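楼板隔音折腾了大半年,从六月到现在,按顺序写一下。租房,老楼,预算不多。想到哪写到哪,一条装不下就拆开。

先说房子。Stefanou 这栋楼在坡上,五层,我住三楼。混凝土楼板,上面原来铺的水磨石,后来有一任房东在卧室和走廊加了一层木地板,客厅没加。

楼下是 Aliki Bakalis,退休前教地理。楼上是 Jolán Szénási,上夜班,早上六点多到家。所以我既是被吵的人,也是吵别人的人,两头都有体会。 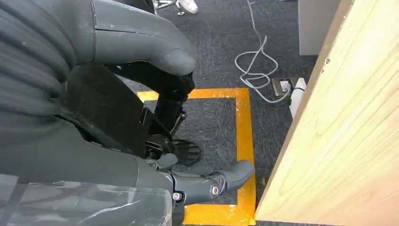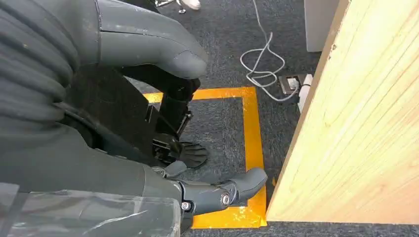
同一处,两张,都离地面很近。

声音分两种,这个一定要先分清。一种走空气,说话、电视、狗叫。一种走结构,脚步、拖椅子、掉东西。两种的处理办法几乎不重合,钱花错地方就白花。

我一开始就花错了。住进来第一个月,听见楼上走路,去买了吸音棉贴在卧室顶上。贴完房间里回声小了,打电话很清楚。楼上的脚步声一点没变,甚至更明显,因为别的声音都安静了。

吸音棉管的是本房间里的混响,对楼板传过来的振动没有用。商家页面上写“吸音隔音”四个字连在一起,看着像一回事,其实是两回事。

拆的时候还带下来一片漆,后来自己补的,颜色没对上,房东没说什么。

脚步声的源头在楼上的地面,最有效的处理也在楼上的地面。我在自己天花板上做什么,都是在声音已经进了楼板之后再拦,费钱费高度,效果打折。

所以最划算的做法是跟楼上商量,在她家地上铺东西。这条写出来很简单,我拖了两个月才去敲门。

敲门的经过:星期五下午四点多去的,估计她睡醒了。带了一袋杏。没有说“你太吵”,说的是“这栋楼楼板好像很薄,你听得见你楼上吗”。她说听得见,每天晚上有人拖椅子。话就接上了。

Jolán 完全不知道我能听见她走路。她在家穿一双硬底木屐,护士站那种,穿了很多年。她当场换成了软底拖鞋,说下班一进门就换。

就这一项,早上六点多的响动少了一大半。没花钱。

我建议所有人先做这一步:换鞋底。硬底鞋跟的那种“嗒嗒”声频率偏高,软底很容易吃掉。脚后跟光脚落地那种闷的“咚咚”频率低,软底只能减一部分。

接下来是家具脚。椅子腿下面贴毛毡垫,谁都知道,但贴法有讲究。

自粘的毛毡垫,薄的那种两三周就歪了,灰和头发粘在边上,擦地的时候整片掉下来。我前后换过三种,现在用的是 Cemik 的带钉款,钉进木腿里,到现在没掉过。

带钉的只适合实木腿。金属管腿要用套脚,套脚先量外径,量的时候注意管子是不是椭圆的。我第一次没注意,买回来套不上,退货运费比东西还贵。

毛毡垫要清理。沾了沙子之后它就变成砂纸,声音没减多少,木地板先花了。我一个月拿旧牙刷刷一遍,跟换床单放在同一天。

餐椅是重点。一把椅子一顿饭要拖两次,家里人多就乘上去。楼上的楼上那户拖椅子,Jolán 去说过之后也贴了,她说管用。

再说地垫。地毯本身能减一点,起主要作用的是地毯下面那层。很多人只买地毯,铺在硬地面上,薄的一层,踩上去还是硬的,楼下听着差别不大。

底层我问了几家。Keltia 就在菜市场后面那条街上,卖地板和五金,店里管地材的是 Spyros Pappas。我拿着平面图去的,他先问楼下住的是谁、几点睡,然后才问面积。

他给我看了三种:橡胶颗粒的、再生毛毡的、发泡的。发泡的最便宜,踩一段时间就塌。橡胶颗粒的最重,味道大,要晾。毛毡的中间。

他的原话大意是:租房不要买橡胶的,搬家的时候你会恨我。我听了他的,买了 Jendine 的毛毡底层,八毫米厚。

客厅那块连底层带裁切一共 448 欧。比我原来想的多,主要是客厅不方正,有一面墙是斜的,损耗算在我头上。

铺之前要做的:地面吸干净,水磨石上的颗粒不清掉会顶在底下,走久了那一点先磨穿。门的开合高度先量好。我家阳台门下面只有一点缝,八毫米加上地毯就卡住了,最后那一块切掉一个扇形。

底层要比地毯四边都缩进去一点,露出来会绊脚,也难看。接缝用布基胶带,胶面朝上贴在底下,不要贴在正面,贴正面的话胶会渗到地毯上。

水磨石上别直接用双面胶固定。有的胶会在石面上留印,退房要扣押金。用防滑网,或者靠家具压住。

铺完请 Aliki 在楼下听,我在上面走、跳、掉一本书、拖椅子。她坐在楼下拿纸记,教书的习惯,分了栏。走路一栏写“没听见”,掉书写“有一点”,拖椅子写“没听见”,跳写“请不要跳”。

手机测分贝的软件可以拿来自己前后比,别拿绝对数跟别人吵。不同手机差很多。我用同一台手机、放在楼下同一个位置,铺之前掉书的峰值显示 53,铺之后软件里那个峰基本看不出来了,跟冰箱混在一起。

有人会问为什么不整屋铺。贵,卧室本来有木地板,底下据说有一层软木,具体是什么房东也不知道。我先做声音最大的地方,再看剩下的。

声音最大的地方怎么找:让楼下的人记一周,只记时间和大概方位,别让她记原因,原因她猜不准。Aliki 记下来的,一多半集中在厨房到客厅那条线上,晚上八点到十点之间。

厨房那段铺不了地毯,油。我放了一条可以机洗的厚垫,水池前面那一截。切菜板下面也垫了一块,台面是靠墙固定的,剁东西的振动会顺着墙下去。这点之前完全没想过。

洗衣机是另外一个话题。减振脚垫买过,圆的、方的都试过。脱水的时候机器会走位,垫子不够大就自己跑出来了。

先调平,再谈垫子。我家那台一只脚悬着,拿水平尺一放就看出来。四只脚都调到吃力,锁紧螺母拧死,噪音马上降一截。垫子是之后的事。

还有运输螺栓。新机器背后那几颗,安装时要拆。朋友 Nhàn Cao 家的用了半年没拆,每次脱水全楼都知道。拆下来的螺栓别扔,搬家要装回去。

脱水转速能低就低。毛巾床单用高的,平时衣服用中档,晾的时间多一个下午,夏天没区别。晚上十点以后不洗。

门。关门声也走结构。门框上贴一圈密封条,同时解决漏风和撞击。贴在门框碰到门的那一面,别贴在门上。D 形的比平的好用,压缩量大。

柜门和抽屉,贴透明硅胶小圆点,几块钱一板。贴之前用酒精擦,不擦的话夏天会滑下来,在柜子上拖出一条印子。

音箱。低音最难办,先别放在地上,也别贴墙角。垫高,底下放泡棉块,音量不变,楼下的感受差很多。低音炮我卖掉了,这种楼里没法用。

窗户这边管的是外面的声音,跟楼板没关系,顺便提一句:老推拉窗先换毛条,再考虑别的。我换的时候旧毛条一抽就碎了,换完晚上摩托车的声音小了,窗帘也不飘了。

房东 Grigoris Stergiou 的态度。我先写信问,列了清单,写明哪些可逆、哪些不可逆。可逆的他全同意。不可逆的只有一项,走廊踢脚线想拆下来留缝,他不同意,我就没做。

踢脚线为什么要留缝:它如果同时顶着墙和地板,地上的振动就从它传到墙里。正规做法是底下留一点,打弹性胶。自己的房子可以做,租的就算了。

他后来主动分担了一部分钱,条件是我搬走时客厅底层留下。这个写进了补充协议,两个人签字。口头答应的事建议都落到纸上,关系好也写。

总账:从六月算起一共 1355 欧,包括客厅底层和地毯、走廊一条长毯、厨房垫、洗衣机脚垫(含买错的)、家具脚、密封条、毛条,还有最开始白花的吸音棉。房东出的那份没扣。

如果重来,顺序是:先聊天,换鞋,贴家具脚,调平洗衣机,贴门条。做完这些停两周,让楼下再记一次,再决定要不要铺。很可能可以少铺一块。

走廊那条长毯我现在觉得多余。底下本来就是木地板,人走得也少,换了鞋就够了。颜色倒是好看。

再说说沟通。楼下第一次来找我是在楼梯间,语气很硬。我当时的反应也不好,说“我就是正常走路”。这话没错,但没有用,她听到的声音也是真的。

后来我请她上来坐,让她看我怎么走路,再去她家听了一次。站在她厨房里听自己家冰箱门关上,声音大得我吓一跳。建议互相听一次,比发十条消息管用。

跟邻居约时间段比约“安静”好。“晚上十点以后不拖椅子”能执行,“尽量轻一点”没法执行,谁都觉得自己已经很轻了。

我们三户现在有个聊天群,平时没人说话。有人要装家具、来客人,提前在里面写一句。Jolán 换班表也会发,她白天睡的日子我不吸尘。

有些声音就是去不掉。光脚后跟的低频、水管、电梯停层那一下。水管我包过一段,露在外面的那段有用,墙里的没办法。电梯归物业,报过,来人上了油,好了三个星期。

剩下的用风扇盖过去。老式台扇,一档,对着墙吹。耳塞我戴不惯,侧睡会疼。

地毯的打理也要算进去。吸尘两天一次,底层不用动,春天掀起来一次看看有没有潮。我家一楼以上不潮,住底层的人慎重,底下闷着会有味道。

有过敏的人先买一小块样品放卧室两晚再决定。Keltia 可以借样品,押一点钱,还了就退。别家没问过。

评论里问天花板吊顶隔音的:我没做过,不乱说。听 Spyros 讲过,要用减振吊件,跟原来的楼板脱开,层高要吃掉不少,租房基本不用想。

问底层会不会影响地暖的:我家没有地暖,答不了。买之前问卖家热阻是多少,答不上来的就换一家。

问猫的:猫半夜从柜子顶上跳下来,楼下能听见。在落点放一块厚垫。它换落点,垫子就跟着挪,一般就那两三个地方。

问跑步机的:楼上楼下住人的老楼,我个人不放。想放先去跟楼下说,让她在你跑的时候听十分钟。

下个月打算处理书房的转椅,轮子压在木缝上,一过一响。软轮和地垫二选一,还没定。用过聚氨酯软轮的请说一下掉不掉色,我家地板颜色浅。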